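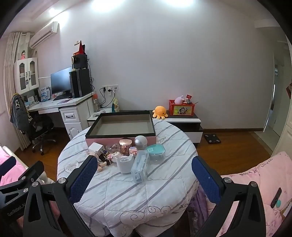 Bezawit Negussie

Part 3: Getting your table ready and cutting the quilt top

Righto, if you've made it through Parts 1 and 2 you've got your fabric washed, pressed and sorted by colour, and your pattern sheets printed at full size. Now the fun bit starts! I do all my cutting on whatever table is free, and I've made enough wonky lap quilts to have opinions, so grab a cuppa and read this section right through before you pick up the rotary cutter.

3.1 Set up the table

1. Clear everything off, including any cloth or quilted cover. A padded surface lets the mat flex and your ruler will rock on it.

2. Lay your cutting mat grid side up with the long edge facing you. If your table is round like mine, keep the whole mat on the wood and well back from the curve.

3. Check the height. You want your elbow just above the tabletop when you're standing. I put my kitchen table up on bed risers for years (four of them, from the hardware shop) and my back thanked me.

4. Move your lamp to the side opposite your cutting hand, so you're not working in your own shadow.

Note: Mats warp in the sun. Mine sat in the back of the car for one afternoon in September and it has never been flat again.

3.2 Square up the fabric

1. Fold the fabric selvedge to selvedge. Let it hang from your hands and shuffle one edge along until the fold drops straight with no ripples.

2. Lay it on the mat with the fold closest to you.

3. Line up a horizontal mark on the ruler with the fold and trim the raw edge. Take off as little as you can get away with.

4. Open it out and look at the cut. If there's a little V at the fold, refold and go again. Everyone gets the V now and then, me included.

Caution: Close the blade every single time you put the cutter down. Every time! I have a scar on my left thumb from the one time I reached across for my tea.

3.3 Cut the strips

The Arriaga pattern finishes at 1,980 mm long, which covers a single bed with a good drop at the foot. For the cot version, work from the second column on your pattern sheet.

1. Cut the background strips first while you're fresh. They're the long ones and they show every wobble.

2. Cut the colours next, darkest to lightest.

3. Stack each colour and pin a scrap of paper to the top with its letter. Don't trust yourself to remember. I lost a whole evening to two greys that looked the same under the lamp.

4. Trim the border strips to 800 mm and leave them long. You'll cut them to the real size in Part 5, once the centre is sewn.

Note: If you run short of background, don't panic. Join two bits on the diagonal, press the seam open and pop it somewhere near a corner.

3.4 Before you sew

Ulises Tamayo tested this pattern for me in flannelette and found his strips had stretched a smidge by the next morning, so if you're using anything soft, leave the stacks flat overnight and measure again. Ordinary quilting cotton is fine to go straight to the machine.

Change your needle as well. Yes, even if the old one seems okay. Then wind three bobbins in the background colour and put them where you can reach them without getting up.

Part 4 covers piecing the centre rows, pressing, and what to do when your points don't meet.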